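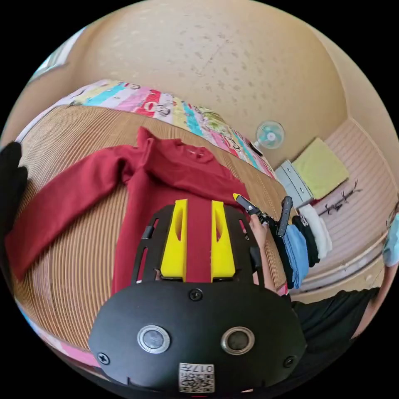 Rahman wrote in to ask whether the screws on the gripper body ever need a second tightening, or whether once is enough. Good question! Mine get checked every 28 folds, and number 017 holds up really well.

Home Blog Builds Notes Contact

I love this part of the job. First the yellow fingers: close them, look down the gap, and if they don't meet evenly, loosen the bracket and start over. 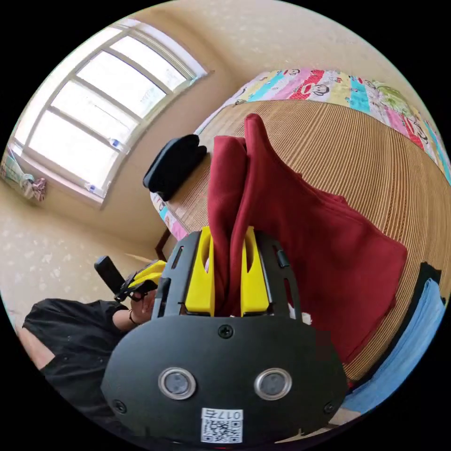
Thick cloth shows up a bad alignment far quicker than a thin tea towel, so I always test on a sweatshirt – sleeves first, then the hem.

Next I wipe both round windows with a dry cloth and open the Planar log. 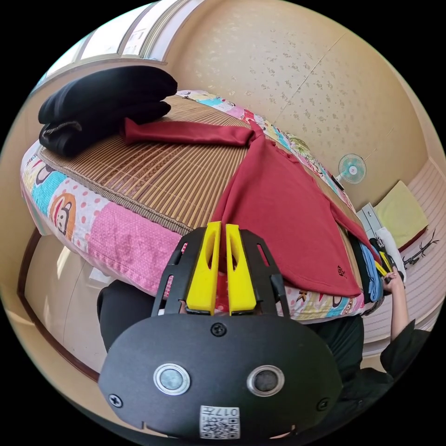
Each gripper gets its own page in there, and the pair goes through the same four moves before I call it ready. So satisfying!
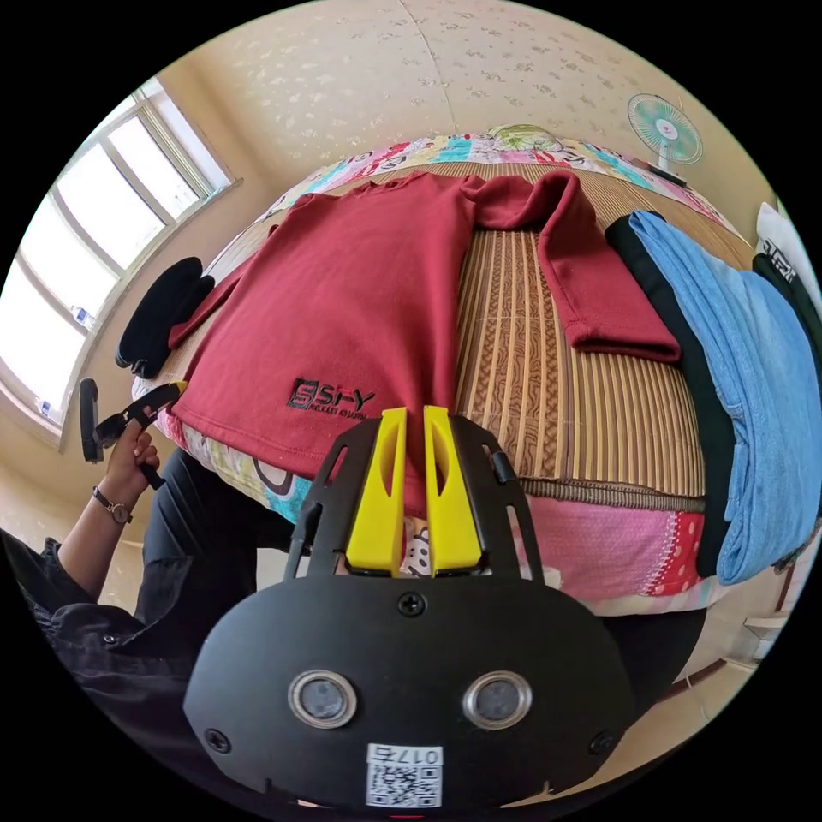
Recent posts
Griltident finger swap, part 4
A bench day at Teltstead
More than 2000 folds on one bracket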